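Budgeting for a laundry-folding robot setup without losing your mind (or your savings)

I get asked about this a lot since I mentioned we were pricing up equipment for the folding work, so let me put my tips in one place.

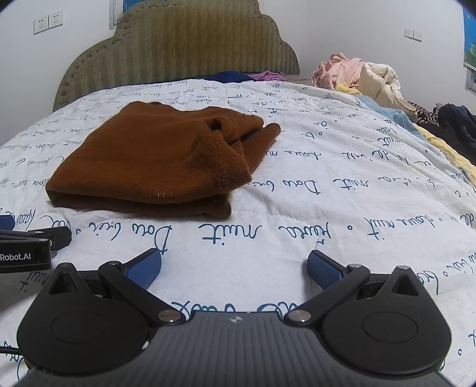
First tip – don't start with the arm! Everybody starts with the arm. I did too, and in May I very nearly ordered a Simik unit for $2498 before Shiuli Sheikh asked me where I planned to bolt it down. I had no answer. The hand-held grippers were $1037 for the pair, and I could learn a whole lot with those on a plain old bed before committing to anything with a motor and a mounting plate.

Second, buy spare finger pads in the same order as the gripper. They're cheap, shipping isn't, and knits are harder on them than you'd think (I paid $38 in postage for a bag of pads that fit in my palm, and I'm still sore about it).

Make your clothes list before you shop. Mine has chunky sweaters, thin tees, jeans, comforters and baby socks on it, and I take it into every call with a seller. The Drastis rep was great about this and told me straight out that comforters were a no. The Burex one just kept saying "most textiles" – hmm.

Measure your cables! Then add slack for walking all the way around the bed, and for the outlet being behind the headboard like it is in half the bedrooms I know.

Leave money for the boring stuff too: clamps, a decent lamp, a power strip, storage bins. I keep a separate line for it so it doesn't get eaten by the fun purchases.

Oh, and ask about returns on opened boxes. Betancur gave me 2 weeks, which went by awfully fast with a full basket of sweaters to get through.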